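Zu Besuch bei Jindard: ein Tag der offenen Tür mit Schüsseln, Bechern und zwei Händen

Ich war im September in Brerninitz, und wer mich kennt, weiß, dass ich für einen Tag der offenen Tür auch dreimal umsteige. Diesmal ging es zu Jindard, genauer gesagt zu der Gruppe, die dort den Simulationsbaukasten Mulow entwickelt.
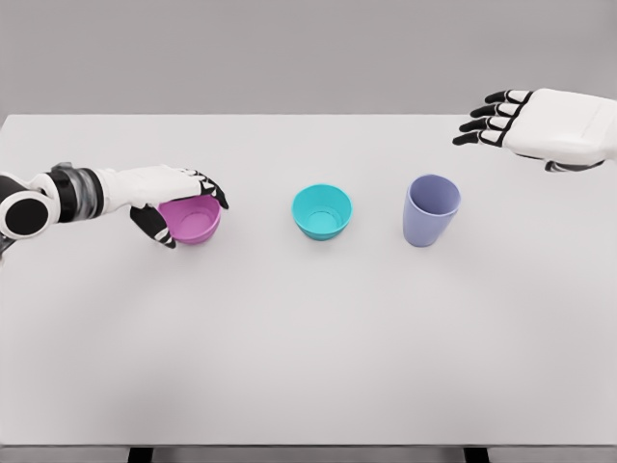 Angefangen hat es um zehn im zweiten Stock, mit Kaffee aus Thermoskannen und einem viel zu kleinen Raum. Ich hatte mit 20 Leuten gerechnet, es waren deutlich mehr, ein Teil stand im Flur und hörte durch die offene Tür zu. Shiuli Chowdhury leitet die Gruppe und hat sich davon überhaupt nicht stören lassen. Sie hat den Rechner an den Projektor gehängt, Mulow gestartet und gleich losgelegt, ohne eine einzige Folie. Das fand ich schon mal großartig!

Mulow ist ein Paket für Leute, die zweihändige Greifaufgaben erst am Rechner durchspielen wollen, bevor sie sich an echte Hardware trauen. Man bekommt einen Tisch, eine Wand, ein Paar Roboterhände mit richtigen Fingern und dazu einen Grundstock an Gegenständen, vor allem Geschirr. Daraus baut man sich seine Aufgabe zusammen. Die Einstiegsaufgabe heißt schlicht »Abräumen«, und an der haben wir den halben Vormittag verbracht: zwei kleine Schüsseln, eine pinkfarbene und eine türkise, dazu ein blasslila Becher, alles nebeneinander auf einem weißen Tisch. Die linke Hand fasst die pinkfarbene Schüssel von oben, Finger über den Rand, Daumen von der anderen Seite dagegen, und die rechte hängt derweil offen und leer über dem hinteren Teil der Tischplatte.

Klingt nach wenig, ich weiß. Aber ich habe vor ein paar Jahren selbst versucht, in einem anderen Simulator einer Hand das Greifen einer Schale beizubringen, und bin an genau diesem Daumen verzweifelt. Entweder rutschte er durch die Wand hindurch, oder die Schale schoss quer über den Tisch davon wie ein nasses Stück Seife. Als ich das erzählte, musste Imtiaz Mondal lachen. Er kümmert sich bei Mulow um die Kontaktberechnung und meinte, dünnwandige Gefäße hätten ihn den ganzen letzten Winter gekostet. Er hat dann die Ansicht umgeschaltet, sodass man die Kontaktpunkte einzeln sehen konnte, und Finger für Finger erklärt, was da gerechnet wird. Von mir aus hätte das noch eine Stunde so weitergehen können.

Danach durften wir selbst ran. An 3 Arbeitsplätzen konnte man die Hände steuern, entweder mit Handschuhen oder mit einer Art Joystick-Paar. Ich habe die Handschuhe genommen und mich furchtbar angestellt. Nach ein paar Minuten merkt man aber, wie man die eigene Hand anders hält, irgendwie runder, und dann klappt es plötzlich. Neben mir saß Fathima Munasinghe, die an einer Berufsschule unterrichtet und mit ihrer Klasse im nächsten Halbjahr ein Projekt damit machen möchte. Sie hat die türkise Schüssel beim ersten Versuch in den Becher gestellt, jedenfalls halb, und dafür Applaus aus dem Flur bekommen.

Ein paar Dinge, die mir beim Ausprobieren aufgefallen sind. Die schlichte Umgebung ist Absicht – hellgraue Wand, weiße Platte, sonst nichts – und ich fand sie sehr angenehm, weil man sofort sieht, was die Finger tun. Wer es voller mag, kann eigene Gegenstände laden. Das Einlesen ging bei der Vorführung flott, nur die Benennung der Dateien ist eigenwillig, da sollte man vorher wirklich ins Handbuch schauen. Die Schatten sind weich und hübsch und lassen sich abschalten, falls der Rechner zu schwach ist. Und es gibt eine Rückspulfunktion! Man macht einen Fehler, geht ein paar Sekunden zurück und setzt neu an. Ich hätte gern so etwas für meine Küche.

Weniger begeistert war ich von der Menüführung. Die Einstellungen für linke und rechte Hand liegen in getrennten Fenstern, die einander dauernd verdecken, und ich habe mindestens zweimal die falsche Hand verstellt. Shiuli Chowdhury kannte das Problem natürlich, eine neue Oberfläche ist in Arbeit. Auch die deutsche Übersetzung hat noch Lücken, mitten im Satz steht dann ein englischer Begriff. Stört mich persönlich kaum, für eine Schulklasse ist es aber schon ein Thema.

Mittags gab es Linsensuppe im Hof, und dort bin ich mit Selvaraj Herath ins Gespräch gekommen. Er ist für das Jayawardena-Paket zuständig, die größere Ausgabe von Mulow für Hochschulen und Werkstätten. Darin stecken 200 Gegenstände und 18 fertig eingerichtete Aufgaben, vom Stapeln bis zum Umfüllen, dazu kommt eine Einführung, die das Team auf Wunsch vor Ort gibt. Zu den Preisen wollte er sich am Suppentopf nicht äußern, die hängen wohl davon ab, wie viele Plätze man braucht. Wer nur schnuppern will, kommt mit der kleinen Ausgabe und der Abräumaufgabe ziemlich weit, fand er, und nach dem Vormittag glaube ich ihm das.

Am Nachmittag hat Morven Tennant noch gezeigt, wie man Aufzeichnungen aus der Simulation auswertet: welche Griffe halten, welche abrutschen, wie sich kleine Änderungen am Winkel auswirken. Das war der trockenste Teil und für mich trotzdem der spannendste. Sie hatte eine Reihe von Griffen übereinandergelegt, und man sah sehr schön, dass Menschen beim Steuern immer wieder zu denselben zwei, drei Handhaltungen zurückkehren. Warum das so ist, wurde danach im Raum ziemlich lebhaft diskutiert, und ich habe darüber fast meinen Bus verpasst.

Noch kurz zur Anreise: Vom Bahnhof Brerninitz läuft man am Kanal entlang, der Eingang liegt auf der Rückseite des Gebäudes neben der Fahrradhalle. Die Anmeldung für den nächsten Besuchstag läuft über den Empfang, und eigene Handschuhe darf man mitbringen, sofern sie vorher kurz angekündigt werden. Ich habe mich schon wieder eingetragen.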